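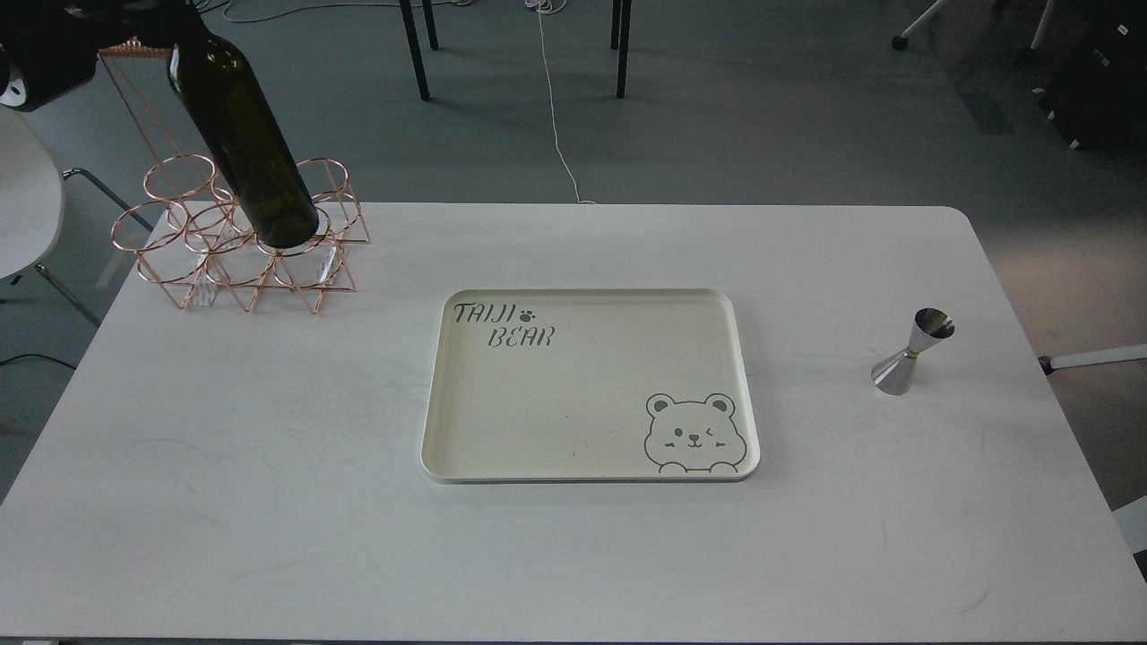 Keeping a few bottles at home without a cellar

Most advice about storing wine assumes you own a cellar, or at least a house with a north side. I own a two-bedroom unit above a dry cleaner, and my cellar is the bottom of the linen cupboard, where the shiraz sits next to the spare doona and seems happy enough. What follows is what I have learned by ruining things.

Where to put it

Anywhere dark, dull and boring. Wine likes the sort of spot you would give a guest you wanted to leave early. The floor of a wardrobe is good. Under the stairs is better, if you have stairs. The top of the fridge is the worst place in the house, being warm, shaky and brightly lit, and it is also where most of the country keeps its wine.

The cupboard beside the oven is nearly as bad. I kept a riesling there through one summer and ended up using it to get the burnt bits off a roasting pan, a job it did very well.

A steady temperature matters more than a low one. If you want to check, leave a cheap thermometer in the cupboard overnight and look at it morning and evening for a week or so. Around the 15 degree mark is lovely. You won't get that in Brisbane in a linen cupboard, so settle for whatever wobbles least.

Lying down or standing up

Corks want to be lying down so they stay moist. Screw caps don't care. If you mostly drink wine with a screw cap, you can stand the lot in a cardboard box and spend the rack money on wine. Fizz can stand up too, and in our place it is never there long enough for the question to arise.

Racks

Wire racks look nice and weigh nothing, and there lies the trouble with them. Put the first bottle in the bottom row, always, and hold the rack with your other hand while you do it. Fill from the middle out. Empty it from the top down. My sister-in-law, Anouk Cuypers, took a bottle from the bottom corner of a loaded rack at Christmas and we were finding glass in October.

Small felt pads under the feet will stop wire from scratching a table or bench. Buy the sheet and cut your own. The pre-cut ones are always either the size of a dinner plate or the size of a lentil.

If a rack rocks, put it on the flattest surface you have before you blame it. My kitchen bench slopes. I bent a perfectly good rack to suit the bench, and now it rocks everywhere else.

Dust plated wire with a dry paintbrush. For sticky spots use warm water with a drop of dish soap, then dry it straight away with a tea towel. Leave the metal polish in the cupboard, as it can take thin plating right off. I had a copper-coloured fruit bowl once. I have a grey one now.

Scuffs on a white table

Try these in order and stop when one works.

Damp cloth, drop of dish soap. Most grey marks are only something else's colour rubbed on to your table.

A pencil eraser, the white kind. Pink ones leave pink.

Bicarb and water mixed to a paste, rubbed gently with a fingertip and wiped off. Test it underneath first. On a matte finish, rubbing hard gives you a shiny patch that will outlive the scuff.

A tablecloth.

Proper scratches won't come out with any of the above, whatever the internet says about walnuts.

Red wine on carpet

Blot. Don't rub. You will want to rub. Use an old towel, stand on it if you must, and keep moving to a dry bit until nothing more comes up. Then cold water, and blot again. Then a little dish soap in cold water, blot, rinse, blot, and go to bed.

Skip the white wine trick. It gives you two wines in the carpet and one fewer in the glass. Salt is all right on a tablecloth but a nuisance in carpet, where it stays crunchy for ages.

Grey carpet forgives nearly everything, which is why landlords choose it.

Leftovers

Put the cap back on and put the bottle in the fridge, reds included. Take the red out a bit before dinner. Two days is fine, 4 is optimistic, and after that freeze it in an ice cube tray for gravy. Label the bag. Frozen shiraz and frozen beetroot stock look exactly alike, and the gravy will tell you which one you picked.

Getting labels off

Soak the bottle in hot water with a spoonful of bicarb and go and do something else. If the label slides off, good. If it leaves glue, rub in cooking oil, wait, then wash. If it won't shift at all, that bottle is going in the recycling and you should make your peace with it.

From readers

Masaru Takeda writes that he keeps a luggage tag on the neck of each bottle with the date he bought it, so he can see them without pulling anything out. I tried it. I now know how quickly I drink.

Yaowalak Meesuk wants to know whether vinegar can be made from the end of a bottle. Yes, and I have a jar going behind the toaster. It smells like a school changing room so far. More when there is more to report.

Last updated 26 May 2018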